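Re: [brutau-list] sorting out the swap shelf / spring table at Laaksonen Hall
Monday, April 30, 2018

Quick one, I'm between shifts so excuse the state of this.

> Can somebody please tell me what the plan is for the Brutau swap table?
> Last time I heard it was two tables, then one, then the shelf in the
> hallway. I have three boxes in my car and they've been there since March.
> Also is it still free for everybody or do we need the tickets again? The
> tickets were a pain. And who takes the leftovers, because I am not
> driving to Cadeck a second time with a trunk full of mugs.

OK in order.

One table. The hallway shelf is out, the building office said no, fire exit. I asked twice. They were nice about it but no.

Free for everybody, no tickets. We did 700 tickets last year and got 356 back and spent the whole afternoon arguing over what a ticket was worth. A toaster is one ticket, a coat is one ticket, a single glove is apparently also one ticket. Not doing that again. Bring stuff, take stuff. If you bring nothing you can still take stuff. If it gets silly we talk to the person, quietly.

Leftovers: the thrift place in Avik will take clothes and kitchen things if they're clean and boxed. No books, they are drowning in books. Books go to the laundry room at Laaksonen, bottom shelf, spines out please. Cadeck is only for electronics now and only with the cord taped to the thing it belongs to. So no mugs to Cadeck, you're off the hook.

Your boxes: bring them Thursday after 5 if you can. The side door will be propped. If it isn't, text the number on the sign, don't bang, the choir is in there.

What I'd like people to stop bringing (sorry, this is the same list as every year):
- pillows, any kind
- printers
- half a bottle of anything
- board games with pieces missing, unless you write on the lid WHAT is missing
- VHS

What always goes in the first hour and we never have enough of: rain boots in kids sizes, baking pans, lamps that work, bike locks with the key. If you have any of those hiding in a closet now is the time.

Next thing. Layout. Every year it all gets piled up and people dig, and stuff at the bottom never gets seen, and then we haul it to Avik on Sunday for no good reason. So this time spread out, a few things on the table at a time, mixed, with gaps, and refill from the boxes underneath as things go. Hats next to books next to phones, I don't care, mixed is better, people stop and look. I tried it with seperate sections two years ago and all anyone did was go straight to kitchen and leave.

Same sort of spread, six things on a white top: 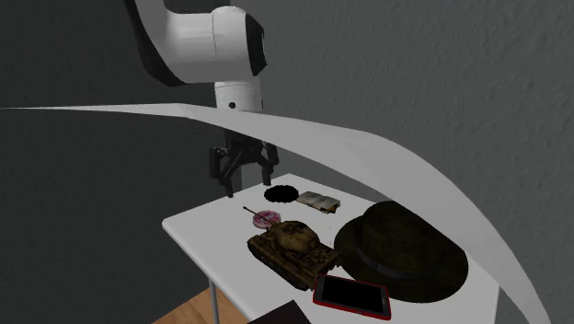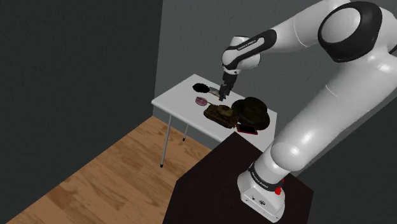

Means somebody has to be on refill the whole time, so I need 4 people, one hour each. No lifting over what you're comfortable with, the heavy boxes will be put out in the morning. I can do the first hour. Reply to me not the whole list, last time we had a reply storm over this and a bunch of folks unsubscribed.

Phones and tablets: wipe them before you bring them. I mean factory reset, and then also an actual wipe with a cloth. We had one go out last year still logged in to somebodys email and it was a mess getting it back. If you don't know how, put a sticky note on it and I'll do it that morning.

Small stuff that breaks, bring it wrapped. We have newspaper but never enough. Bags too, everyone forgets bags, if you have a drawer full of them you know what to do.

Parking, the lot behind Laaksonen is being striped so street only. Unload in front, flashers on, then move the car. The neighbor across the street has been very patient with us and I would like to keep it that way.

I think thats everything you asked. The sign still has last years date on it, I'll fix that tonight if I can find the fat marker.

Oh and the coffee urn is back but the lid isn't. If you have the lid please just leave it by the side door, no questions.

gotta run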